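OK I promised a thread on what our robotics club did with the summer, so get comfortable, it's a long one.

Quick recap for anyone new: we're the Pletcombe robotics club, we meet in the evenings, and most of us are students. Last year we built a line follower that mostly followed lines. This year we got ambitious.

The project is teaching an arm to open and close things. Doors, drawers, cabinets. You'd think picking stuff up would be the hard part, but handles are so much worse! Every single one wants to be grabbed differently, and then you have to pull in an arc, and if your arc is off the whole thing binds up.

We started out in the spring trying to code the motions by hand. I wrote the first one. It was 254 lines for ONE drawer. It worked great until somebody bumped the drawer unit and moved it over by the width of a thumb.

So Kourosh Ansari said let's quit writing the motions and show them. You hold a gripper in your hand, you do the task yourself, it records what you did, and you train on a big pile of those. I was skeptical for maybe one evening and then I got to try it and I was completely sold. It's so fun.

The goal we set was 2000 demos by the time school starts. I laughed when I saw that number on the whiteboard. I am not laughing now, my wrist hurts.

Things I have learned about doing demos, in no order:

Slow down. Slower than that. My first 70 all got thrown out for being too fast. I was opening doors like I was late for the bus.

Don't fix your grip halfway through. If you grab it badly, stop and start over. The model will learn your little panic wiggle and it'll do the wiggle forever (ask me how I know).

Start from a different spot every time. We got lazy with this in the first week, everyone stood on the same patch of floor, and the policy we trained on it was useless from anywhere else.

Label your runs THAT NIGHT. Not the next morning. There's a folder on the club drive called "door maybe" and we'll never know.

Gear talk for the people who asked. The pads on the fingers matter way more than I expected. We tried smooth ones first and they slid right off anything polished. Ridged ones are the way to go. We printed a couple of batches in different hardness and the softer batch won easily, even though it wears out quicker.

Screws back themselves out too. I do a full screw check before each session now with the tiny Skalline driver set, which lives in my backpack and is not to be borrowed without asking, you know who you are.

For keeping track of everything we use Prasero, mostly for the shared task board. It's fine. It's a bit slow on the club laptop but then so is everything on the club laptop.

The markers on the fingers are how the software works out how far open the gripper is. If you put your thumb over one, that run is toast. We have a running tally of who's done it the most and I'm not going to post it because I'm winning.

We moved from drawers on to bigger doors in August 2018, so that's what all the recent sessions have been. I was on the right-hand gripper a lot and got weirdly good at it. Two-handed stuff is a whole different game, your brain has to keep track of both sides and mine does not like to.

Wardrobe doors, two grippers in view, pads open and ready to go:
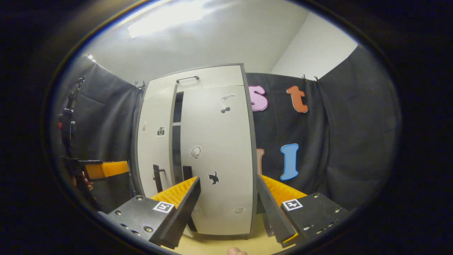
Szűcs: do you find the lever handles harder than the bar ones? We gave up on levers in our club, the fingers kept sliding down off the end before the latch let go.

Yes!! Levers are so much harder. What helped us was grabbing closer to the pivot than feels natural. You have to push more but you don't slide off. Also try going in with the gripper tilted a bit so the pad sits flat on the top of the lever when it's already partway down. Took me a whole evening to get that to feel normal.

And bar handles have their own problem, which is that you can squeeze them way too hard and then you can't rotate as the door swings. Loosen up a little once it's moving.

Where we are right now: the drawer set is finished, and the door set is 200 clean runs with a lot more sitting in the "needs checking" pile. I've got checking duty this week, so if you see me online at midnight that's why.

First real training run on doors goes as soon as the pile is checked. I'm trying not to get my hopes up. The drawer one surprised us though - it opened a drawer it had never seen, kind of crookedly, and we all screamed.

We're doing a demo night in October and anyone can come try the grippers. You get to do a few practice doors and then we put your runs in the set if they're good. No thumbs on the markers please.

Will post the training results here, good or bad. If you've got tips on sliding doors send them my way, those are next and I'm already dreading them.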